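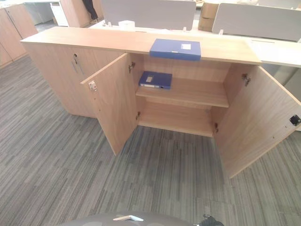

Office cabinet, right-hand doors open, one file box on the shelf and the bigger one on top.

Sunday, December 24, 2023

Quiet building, so I am using the time to write up where I stand on the March equipment round before everyone comes back and it gets decided by whoever talks longest.

What is on the table: a second mobile unit with two arms from Jendudix, or an upgrade kit for the one we have, or neither. The Harside people want the second unit. Bramwell want whatever Harside want, as long as it comes out of the shared pot. I remain unconvinced by all of it, and I would like the reasons on paper.

The cabinet job first, as every version of the bid leans on it. The claim in the draft is "handles routine office storage tasks". Fine, but look at what that means for this one piece of furniture. The two right-hand doors are plain hinged ones that swing out towards anything standing in front, so the base has to stop well back and then come in again. The left door has a keyhole lock and a thin bar handle below it. Nothing in the draft mentions locks. If a door is locked, the task ends there, and I don't see a line in the budget for changing that.

Then the file boxes. Both are blue with white labels, and they are not the same size. The small one on the shelf is a fair test. The larger one lying flat on the cabinet top is a different matter: flat box, flat surface, not much to get hold of unless you slide it to the edge first. The Jendudix quote gives a payload figure and nothing about grip width. Payload is the easy number to print. I have asked for opening width at the fingertips and had a brochure back.

Trial log for the autumn, copied from the other book so it is all in one place:
Shelf box, doors already open: 40 tries, 31 good.
Same with doors shut at the start: 40 tries, 12 good. Most of the losses were at the door and had nothing to do with the box.
Top box: not enough tries to be worth writing down.

So what would a second unit buy us? As far as I can tell, the same failures in two rooms. The argument from Harside is throughput, more hours of trials per week. But we don't run the one we have for anything like a full week. I went back through the booking sheet and got 47 hours of use for the whole of the last quarter, and part of that was charging problems and the carpet business with the base. (Still not solved, by the way. It pulls slightly to one side on the striped carpet and behaves on the hard floor in the corridor. Wheels or floor, I don't know. Don't let anyone tell you it's been fixed until they have driven it over there themselves.)

Upgrade kit. New wrist, new fingers, new head camera mount. I like this more than I expected to, mostly as it is small enough to send back. Doubts:
- The kit is listed for "current models" and ours may not count as current by March.
- Fitting is quoted separately, as a day rate, with no number of days. That is a blank cheque.
- The head mount moves the camera up. We'd see further into the lower part of the cabinet from further back, or so they say. I think the opposite is at least as likely — higher up means the shelf hides more of what is under it. Worth ten minutes with a tape measure before we pay for it.

Bretau came in late with a cheaper set of fingers only. £393 the pair, soft pads, no fitting charge if we do it ourselves. No data worth the name, one video with no timings, and a box that looks suspiciously light. Even so, at that price we could try them on both file boxes and know something by the end of a week, which is more than I can say for either of the other quotes.

Things missing from every version of the budget so far:
Spare battery. Insurance for use outside the lab. Somebody's time to stand by while it runs, and we do always have a person standing by, whatever the bid says about unattended work. Storage for a second unit, which would have to live somewhere, and the gap by the desks is already tight once the cabinet doors are out.

My view for the meeting: buy the Bretau fingers out of consumables now, hold the kit until Jendudix puts the fitting days in writing, and say no to the second unit this round. If Harside still want it, they should bring door-shut numbers of their own, with the failures left in.

To do when the office reopens:
Chase fingertip width again, by phone this time.
Measure both file boxes properly, and the door swing.
Find out who holds the key to the left side.
Repeat the door-shut runs with the base parked further back. If that alone gets us past half, the whole case for new hardware needs rewriting and I'd sooner find that out before March.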